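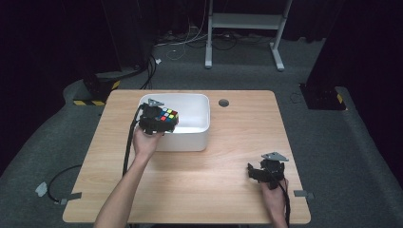 Khairul Subramaniam maintains the replay and filtering tools for Nemine, the software package that Gullen uses to turn hand-held gripper recordings into training trajectories. Most of his time, he says, goes into timestamps.

"The pose stream and the video stream run on separate clocks," he says. "If they drift by 30 milliseconds, the policy learns to close the fingers early. It looks like a control fault and people go and retune the controller."

Version 2 of the package, released in February, moved alignment out of the training code and into a separate pass. Each recording is checked for gaps in the pose track, resampled, and then replayed against a kinematic model of the arm. Segments the arm could not follow are flagged - joint limits are the usual cause - and kept out of the training set.

Two-handed tasks were harder. "With one gripper you can be sloppy about the origin," Subramaniam says. "With two, the relative pose matters more than either absolute one. We store both, and the loss is computed on the relative one during handovers."

In the last batch, the checker rejected 244 episodes. He reviewed the log by hand and restored seven, all of them cases where a gripper had stayed still long enough to be read as a lost track. The threshold now depends on whether the other hand is moving.

The planner, Dredov, is still called as an external process. Subramaniam wants it linked in directly, but the interface has to be frozen first.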